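How do you vary the start positions when collecting demos?

Posted by Ruan Cele - 2 comments - 5 shares

I'm gathering arm demos with a steel cup, a clear container with a blue lid, and a white tray. I have 266 episodes and the policy only does well when things start where I usually put them. 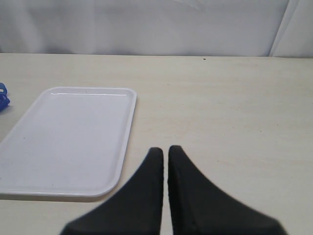 I record the wrist view and a side view. Should I add more episodes or throw some out?

Answer by Fionnuala Ó Néill

Keep them, but plan the next batch. Write the layouts down first - lid on, lid off, cup near the back, cup close in.
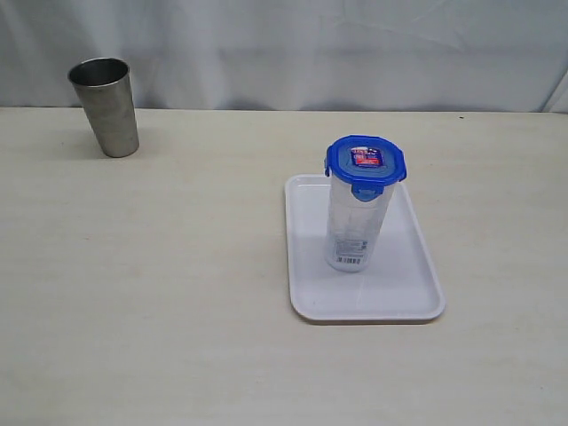

I do 5 episodes per layout and then move everything. When I did Sillider this way, 33 layouts was enough for one task. Log failed grasps under their own tag.

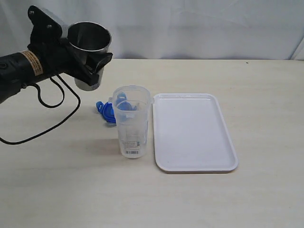

Cup held in the gripper, lid off the container.

Check your cable too. If it lies across the table in every episode, the model may learn from it.
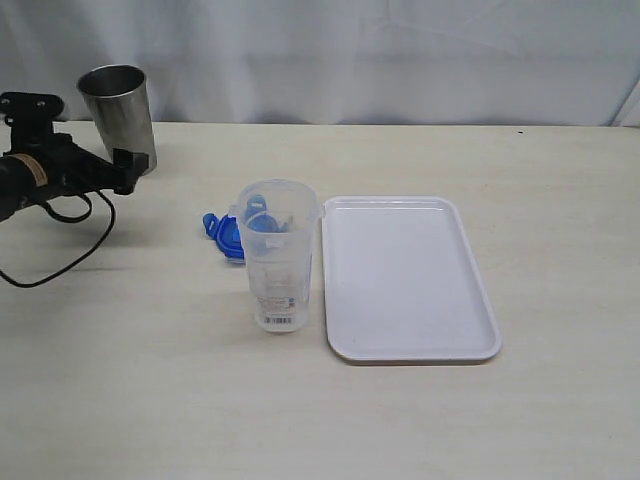

Tie it back for half the new batch and compare.

Share (5)

Answer by Finbarr Corrigan

just get more data. worked for me on Birnham

1 comment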